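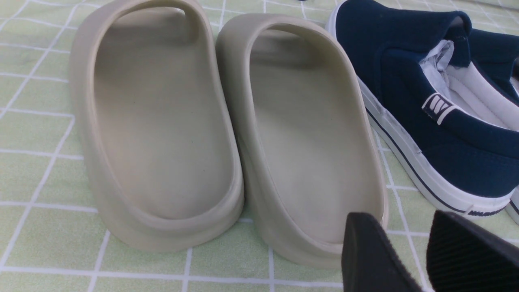 Beige foam slides and a navy canvas slip-on on the green checked cloth.

Brorngate Shoe Swap: planning meeting
Minutes, September 8, 2025

Present: Bernadette Montoya (chair), Otis Montoya, Prasanna Pramanik, Leonie Ashby
Apologies: Bianca Dinu, who sent her notes by email
Minutes taken by: Leonie Ashby

1. Last minutes
Agreed, with one correction. The March swap took in 66 pairs, and I had written 56. Sorry, Prasanna, you did say at the time!

2. What has come in
Bernadette opened by saying how pleased she was with the donations so far, and we all were. 23 pairs have been handed in already and the quality is lovely. The beige slides got a round of approval from everyone (Otis wanted them for himself and was told to wait his turn like anybody else). They have a few little dark specks on the footbed, so they will get a wipe before they go out. The navy slip-on still has its tissue paper stuffed inside and we agreed to leave it in until the day, as it keeps the shape so nicely.

Still short of: children's wellies, school shoes in the smaller sizes, anything wide fitting. Plenty of adult trainers.

3. Cleaning and sorting
Prasanna has tried the Fisosus brush set on foam, canvas and suede and is a complete convert. Foam slides: warm water, a drop of washing-up liquid, soft brush, air dry away from the radiator. Canvas: brush first while dry, then spot clean. Suede: leave it to Prasanna.
Discussion about whether to wash laces separately. Yes, in a pillowcase, and Otis will take the first load home.
Pairs to be kept together with a loop of string through the strap or the eyelets. Slip-ons have neither, so those go in a paper bag with the size written on the front.

4. Tables and layout
We have the use of 14 tables. Bianca's email suggested sorting by size and leaving men's and women's mixed together, and this was agreed straight away. It should make browsing much easier, and people with in-between feet will find far more to try.
The pale green cloth with the white grid looked so cheerful under the shoes that Bernadette would like more of the same. Leonie to ask at Dierckx whether they still sell it by the metre. If they have run out, plain green will do.
Sandals and slides to go at the front by the door, boots at the back near the chairs, where people can sit down and wrestle with them.
Otis raised mirrors. We have 3 low ones and would love another. Anyone with a spare, please shout.

5. Tokens
Same system as before: one pair in, one token, one pair out. People arriving with nothing to swap may still take a pair. Bernadette asked that whoever is on the door says so out loud, as last time several families hung back.

6. Leftovers
Brirkesik have offered to collect whatever remains at the end, including odd shoes, which is wonderful news. Prasanna will confirm the collection time with them.

Actions
Leonie: tablecloth fabric, size labels
Otis: laces, string, borrow a trolley
Prasanna: cleaning the slides, Brirkesik collection
Bianca: poster, with the school shoes request in large letters
Bernadette: door rota, tokens

7. Any other business
Otis asked whether slippers count as shoes. They do if unworn.
Next meeting at Bernadette's, date to be sent round by email. Bring any donations with you in a bag marked with the size.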